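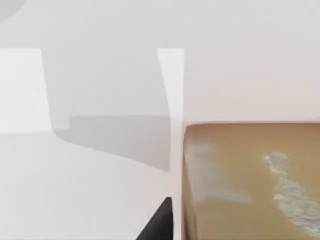
Simulation render: gripper fingers beside a brown block.

Budget season again and I've had three people this week ask me what they should pay for a robot arm. Wrong question, or at least the wrong first question. What did you pay for the arm is a bit like what did you pay for the front door. Fine, but where's the house.

So, quickly, because I have a train to catch and the spreadsheet is due before I'm back.

We spent most of last year planning a small handling cell. Picking mixed goods, putting them on shelves, nothing heroic. Makowska quoted us for the arm, the gripper, a stand and two days of setting up. Good quote, clear, no complaints. It was also the smallest part of what we ended up needing, and I'd put it at the top of the sheet in bold like it was the whole thing.

What I hadn't put in. Guarding. Compressed air (we had some, in the wrong building). Spare fingers. Someone's wages while the thing is being taught, which go on a lot longer than two days. Floor repairs, don't ask. And simulation, which I'd written down as "software, misc" and given a figure I'm now embarassed by.

My argument is simple enough. Put the simulation money first. Before the arm, before the stand, before anyone books a lorry.

I know how that sounds to a finance director. You want me to pay for pictures of a robot? Yes. I want you to pay for pictures of a robot, and for a person with enough time to look at them properly. A gripper finger next to a block on screen costs you an afternoon if the clearance is wrong. The same mistake in steel costs you a new set of fingers, then the lead time, then a very quiet meeting.

We ran 608 trial picks in the Flidar package before we signed anything. Could have been more. The project was called Plesance by then, god knows why, someone in procurement likes a name. And out of those runs came three changes to the order. Narrower fingers. A different mounting height. And we dropped the second camera, which nearly paid for the licence by itself. None of it was clever. It was just cheap to be wrong for a few weeks.

Now the bit people get wrong, and I include myself. They buy the simulator and then fill it with identical cubes. Cubes are lovely. Cubes never roll. Your actual stock is bottles with screw caps, round tubs, low boxes with something flat sat on top, all stood too close together and all meant to end up on a shelf with sides that go straight up. If your model doesn't have that kind of thing in it then you haven't tested anything, you've bought a screensaver. 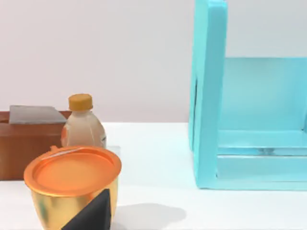 Natalie Stockdale read a draft of this and wrote back that I was letting simulation off lightly. Her shop spent a year modelling and never bought a thing, she said, because every result led to another question and the capital money went back to the centre in the spring. "Put an end date on it or it will eat the project."

Fair. I'd sign that. The year she's describing is a real risk and I have seen the same at Jaltus, where there were 12 versions of the cell layout on the drive and no cell. So, an end date. Ours was eight weeks and we went over by one, and I think going over by one was ok but I wouldn't have wanted to defend two.

I'd also say what the simulation is for, in writing, on the order form if you can get it there. Ours was for reach, finger shape and where the shelf goes. It wasn't for friction, and it wasn't for cycle time, and when a salesman tells you their cycle time figure comes from the model you should ask to see it with your goods and your shelf in it. Quiet insistence works well here. So does not returning calls.

How to split the money, then. Everyone wants a percentage and I don't have one that would survive contact with your site. What I do is write the arm last. Start with the goods, then the shelf or bin or whatever they go into, then the fingers, then the model of all that, then the people. See what's left. If what's left doesn't buy the arm you wanted, buy a smaller arm or wait a year. Waiting is allowed! Budgets are written as if it isn't.

And keep a float. We held back £1,000 for fingers alone and it was gone by February, mostly on one shape that looked daft and worked, plus two that looked right and went in the skip.

There'll be people reading who think a small firm can't afford any of this and should just buy the arm and muddle through. Maybe. I muddled through the first one, years back, and it sat under a sheet for most of its life. Still on the asset register. I have to sign for it every year, and I'm signing for it again this week if I can find the form.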